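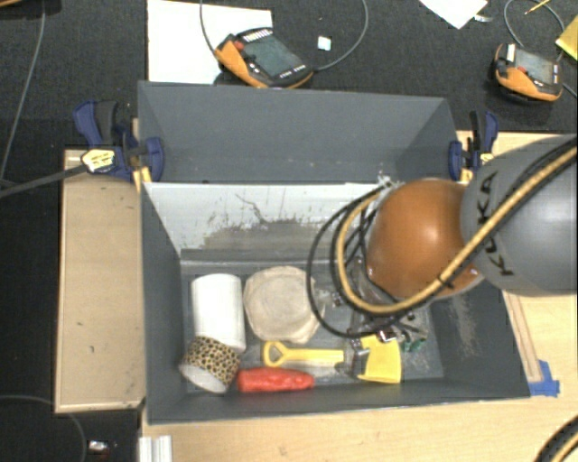 Gripper over the shovel, main compartment, bin clamped both sides.

Shared workshop build: KUKA arm picking from a divided bin, cable and divider questions

Posted in: Arms and Manipulators > Build logs

gantry_mouse
Original poster

Continuing from my April post, which got long. Summary for those who did not read it: second-hand KUKA arm, bench in a shared workshop, one open-topped grey bin with a sloped divider, mixed household items in the main compartment. The aim is to pick each item from the main compartment and put it over the divider into the upper section. Parallel gripper, position control, no force sensing beyond what I can infer from motor current.

Current state is in the picture. The bin is held by two bar clamps at the upper sides with yellow pads or pieces under the jaws. The cell program is on its twelfth revision and the pick planner is Trerkero, running on a separate PC.

Three problems:

1. The cable bundle swings wide when the wrist turns. With the gripper down in the bin, the black lines hang over the divider and onto whatever is near it.
2. The divider is getting worn. There is a broad brownish patch on the slope and a set of dark scratches.
3. The yellow shovel. The planner wants to grasp at the point where the handle meets the blade, and the item rotates in the jaws as soon as it leaves the floor.

The log stands at 3,144 attempted picks. The shovel accounts for a disproportionate share of the failures. I would rather fix this mechanically before touching the planner again.

tolerance_stack
Reply

On 1. You have one tie holding the lines together near the lower right of the orange joint and nothing I can see after it. All the slack collects past that point. Fit a bracket on the joint housing and a second tie point there, leave enough length for full wrist rotation, and take the rest back towards the base.

What is the thick tan-yellow one? If that is the stiff cable it will dictate where everything else goes. Route that first and then fix the thin ones to it.

gantry_mouse
Original poster

The tan-yellow one is the supply to the end effector. It is stiff and has a minimum bend radius I am probably already under at the bottom of the loop. The gripper signal lines are the black ones.

I had a second tie further along and removed it. It pulled tight at one end of axis 6 and tripped a following error.

tolerance_stack
Reply

Then it was in the wrong place. Put the arm at both ends of axis 6 with the drives off, mark where the bundle sits in each case, and clamp at the point which moves least. Do not find it by running the program.

oldbrake
Reply

Disagree with adding a hard tie point. On a stiff supply cable you are moving the fatigue point from somewhere you can see to just behind a bracket. I would use a spring return on the forearm and let the bundle slide through a loose ring at the wrist. We did this on a Gundier gantry and the cable outlasted the bearings.

tolerance_stack
Reply

A spring return on a bundle that size puts a side load on the wrist which varies with pose. He is inferring contact from motor current. He would be measuring the spring.

oldbrake
Reply

Only if the spring rate is high. A constant-force reel gives a nearly flat load and he can zero it out at the approach pose.

tolerance_stack
Reply

At one approach pose. He has a bin full of them.

feedrate_nil
Reply

Leaving the cable argument to the two of you. On 2, what is the divider made from, and is the patch from the gripper or from the items?

gantry_mouse
Original poster

The divider is sheet plastic, from a firm called Phuthong, and it came with the bin. I believe the scratches are gripper fingers, from the early revisions when the clearance height was set too low. The patch I am less sure about. It has built up gradually, so I suspect items dragging over the slope during transfer.

feedrate_nil
Reply

Then raise the transfer height and see if the patch stops growing. Rub the slope with a cloth first. If it cleans up, it is a deposit and you can ignore it. If it stays, the surface is going and you want a replaceable liner.

There is a pale scuff on the right wall of the main compartment as well. Is that yours? If so the fingers or an item are touching on that side and your bin frame may be out in that direction.

gantry_mouse
Original poster

Had not considered the wall. The bin frame was taught by touching four points on the rim, and the walls are not square to it. I set a 12 mm wall margin from the rim without allowing for draft. I will re-teach it from the floor.

feedrate_nil
Reply

That will be it. Teach three points on the floor and two on each wall, low down. Also check that the bin has not crept under the clamps. Bar clamps on a moulded wall hold well enough until something pushes sideways. I would put stops on the table against the base and leave the clamps to resist lift only.

gantry_mouse
Original poster

There is a wooden strip along the right edge already, with blue tape at the corner end. The tape has torn. I will screw the strip down.

pinch_roller
Reply

On 3, I think you are wrong to look for a mechanical fix. The shovel has a triangular grip at the handle end with an opening through it. Put one finger in the opening, close, and it cannot rotate far whatever the friction is. That is a planner change.

gantry_mouse
Original poster

Tried by hand with the pendant. It works when the handle is clear. In the layout shown, the red item lies right alongside the handle on the near side, and the leopard-print roll is to the left of it. The outer finger has to go down between them and the gap is not always there.

pinch_roller
Reply

So move the red item first. Order of picks is free, as far as I can tell from your April post.

gantry_mouse
Original poster

Order is free. Trerkero ranks by grasp score only and has no notion of one item obstructing another. The shovel scores high at the middle because the planner sees two parallel edges there.

oldbrake
Reply

Which is why I would change the fingers. Flat metal on smooth plastic will always slip in rotation. Soft pads, wider than the handle, and the middle grasp becomes usable. Cendska do a self-adhesive urethane sheet that cuts with a knife.

pinch_roller
Reply

Pads help, but they wear and they make the fingers thicker, so he then fits fewer gaps. The long items want the fingers thin.

oldbrake
Reply

2 mm of sheet on each finger. He can afford it if the wall margin gets corrected.

pinch_roller
Reply

He can afford it at the walls. Between the shovel and the red item he cannot. I would still penalise any grasp that is far from the centre of mass. The wide blade puts the mass well to one side of the handle joint, so the torque in the jaws is there whichever pad he uses.

feedrate_nil
Reply

Both are cheap. Fit the pads, log a batch, take them off, change the score, log another. Do not change the two together or the numbers mean nothing.

gantry_mouse
Original poster

Agreed on separating them. Order of work will be:

Screw down the strip, add stops, re-teach the bin frame from the floor and walls.
Raise the transfer height and clean the divider.
Mark the bundle at both ends of axis 6 with the drives off and find the point of least movement. I will try the fixed tie first as I have the parts.
Pads, one batch, same starting layout as pictured.
Pads off, centre of mass penalty, second batch.

oldbrake
Reply

For the record I expect you to be back for the reel. Check the supply cable jacket where it comes up around the left of the orange joint. If it is whitening on the outside of the bend, replace it before you do anything else.

tolerance_stack
Reply

Agree with that part. Check the jacket.

gantry_mouse
Original poster

Checked it this evening, drives off, with a torch. No whitening. There is a slight flat where it rests against the joint, so I have put a wrap of spiral sleeve over it for now. Strip is screwed down. Re-teach is next, and I will post the wall offsets when I have them.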